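**Norow Pantry – progress report, May 2024**
To: Viorica Barbu, Adport Fund

We have spent $670 of the grant, most of it on shelving and the rest on baskets. The shelving is up. It leans slightly toward the window, as do we all by late afternoon.

Condiments remain the difficult area. Members donate them with great generosity and very little left in the jar. We cleared 24 past their date in one sitting, including 9 mustards, and have asked Dilta Street to stop forwarding theirs. They have agreed in principle.

The plan is one divided basket per kitchen table, so that sauces go out and come back together. The big rear section takes the tall bottles, and the three front ones take jars, spices and whatever people insist is a spice. Labels are still to come – we are on our second draft of the word "misc."
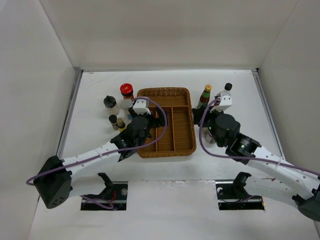
*Divided wicker basket, with jars and bottles on both sides of it.*

Still to do before October: 13 more baskets, and a decision on the fridge.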